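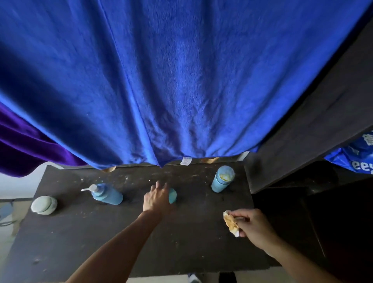
Furnished Room Inspection – Prunham House, Room 64
Form used for all Wundlow short lets. Mark each line OK, Fix or N/A and write a comment where needed. June round.

Table and surfaces

Tabletop clear of loose items – Fix. Cup, tumbler and pump bottle all out on the table. Move to sink or bathroom shelf before wiping.

Tabletop clean – Fix. Light specks and crumbs on the surface. Wipe with a damp cloth, then a dry one. Paper napkins leave bits behind.

Finish in good condition – Fix, low priority. Dark brown top is worn and has scuff marks. Add to the refinishing list. Do not use polish on it, it only hides the marks until the next let.

Paper and trash removed – Fix. Tan and white paper along the far edge, under the towel.

Cups and bottles

Drinkware clean inside – Fix. Yellow residue in the taller light-blue tumbler. Soak in hot water and scrub with the bottle brush. If the residue stays, throw the tumbler out and charge $4 to the room.

Bottles upright and closed – Fix. Light-blue pump bottle on its side. Stand it up, check the pump for leaks and wipe underneath.

Textiles

Towels hung in the bathroom – Fix. Large blue towel hanging over the table, hem close to the surface. Rehang on the bathroom rail.

Care labels present – OK on the blue towel, near the hem. Print is faint, so check it up close before choosing a wash setting.

Other cloths – Comment only. Purple velvet hanging to the left of the towel. Wash separately, cold, for the first two washes.

Cabinet and floor

Side panel secure – OK. Pushed by hand, no movement.

Space under cabinet checked – Fix. Dark in there, take a flashlight. Sweep out and look for dropped items.

Bags off the walkway – OK. Blue plastic bag is beside the cabinet. Leave it for the guest.

Electrical

Heater label readable – OK. Plovar wall unit, 2,000 watts. Nothing to hang within reach of it.

Smoke alarm tested – OK. Sounded on first press.

Result: pass with fixes. Recheck before 4 p.m. Send completed form to the Miah Street office, extension 235.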